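Domestic Crafts and Claims, session 4
Arranging cut flowers: what the advice says and what holds up
Handout to accompany the Tuesday class. Bring scissors or snips, and something to write with.

Most of you will have been told how to arrange flowers by someone who was very sure of themselves. Shops do it, magazines do it, and so does the little card tucked into the wrapping. The purpose of this session is to take the common advice one piece at a time and ask what it rests on. Some of it is sound. A fair amount is habit, and a certain amount exists to sell you a sachet.

1. Room and light

The usual line is that flowers need a "complementary background". I have read this in nine different guides and not one of them says what to do if your walls are already painted. Benito Garrido, who taught this course before me, used to say that any background will do if the vase is the right height. I think he overstated it, but he was closer than the guides.
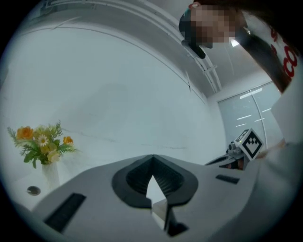
Background matters mostly for what it hides. A pattern behind a bunch competes with the small leaves, and the outline gets lost before anything else does. A bright white room does the opposite: a strong red, such as the big lettering on a white shirt, jumps out at once, and so would a red bloom. Pale flowers get much less help from it. If you are stuck with white walls, put your effort into green leaf and one definite colour, and save the cream roses for somewhere darker. I would not repaint anything on the strength of this.

2. Choosing the vase

Claim: the stems should stand one and a half times the height of the vase. This is repeated everywhere and I have never seen a reason attached to it. Try it with a short, heavy jug and it looks fine. Try it with a tall, narrow vase and you may well have something that tips when a door shuts. Treat it as a starting point for the first cut and then use your eyes.

Claim: white vases go with everything. They go with everything because you stop noticing them. Against a pale wall a white vase can fade so far into the background that the flowers seem to hover. Some people like that. Bonifacio Casado, who takes the December evening class, loves it and will tell you so at length. I find it a bit of a trick, and it makes the vase easier to knock over.

3. How many flowers

You will hear that odd numbers are better. For three stems against four there is something in it, as four tends to make a square. Once a bunch is full of leaf and small heads, I doubt that anyone looking at it could say whether the number was odd or even.

A related claim is that a single bright flower must go in the middle. Have a look at the next bunch and decide for yourselves. 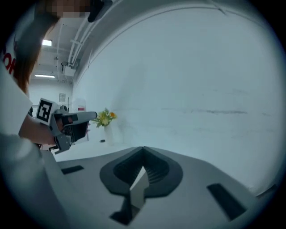
Does flower food make cut flowers last longer?

It can, a little, if you mix it at the strength printed on the packet and start with a clean vase. Changing the water every other day does most of the same work and costs nothing.

4. The single bright flower

My own view is that one orange bloom set to the right, among green leaves and small yellow-green heads, gives the eye a place to go. Put the same flower dead centre and you get a target. Against that, an off-centre flower only works from one side. On a table where people sit all round, half of them get the leaves. The books tend to assume everyone is looking from the front.

5. Folk remedies

Coins in the water, aspirin, lemonade, a drop of bleach. We tried coins and aspirin last term, using two bunches from the same bucket and a third in plain water. The differences were too small to argue over, though people argued. That was a weak test, with one bunch of each, and I would not want it quoted. Cutting the stems at a slant is usually defended with talk of surface area. I slant mine so they don't sit flat on the bottom of the vase, and I make no larger claim for it.

Before next week

Make one small arrangement with whatever you can get. Supermarket flowers are fine, and so is hedge.
Move the brightest flower at least once and note which position you kept.
Write 400 words on one piece of advice you followed and whether you could tell the difference. "It looked nicer" needs a second sentence.
Leave the foam at home. We will cover it in session 5, along with chicken wire and pin holders.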